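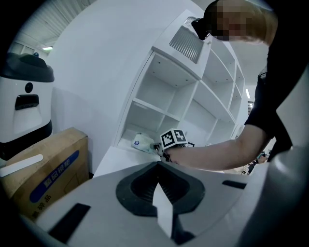 3.2 Who carries the evening

We had expected the hours between supper and bedtime to look much alike from one household to the next, and in the broad outline they did. Somebody cooks, somebody clears, and a good deal of schoolwork gets spread over whatever table is free. What surprised us was how often a parent's own paid work slipped in among all this, usually in small pieces. Of the 145 families in Cullstead who kept our evening diary through November, 40 had a parent who did paid work at home after supper on most nights (Figure 2), and many of them were also the one listening for quarrels in the next room.

The diaries gave us 3798 entries that we could use. Mairéad Quinlan and Darragh Ó Briain each read the whole set and sorted the entries by what the parent was doing and who else was close by, and where the two of them disagreed they sat down together and talked it through, sometimes at great length. Nearly 2000 entries mention a child and a parent in the same room doing quite different things. One mother wrote that she had "done the invoices and refereed the couch," and we have borrowed her phrase as our name for this kind of hour.

Figure 2. Families by parent's usual activity after supper, Cullstead diaries.

Older children come into the picture more than we had planned for. Keane, in his earlier work with families in Postma, treated them mostly as people to be looked after, but our diaries show them choosing the movie, settling the little ones, and now and then starting the very argument they were later thanked for ending. We come back to them in Section 4, along with the weekend entries.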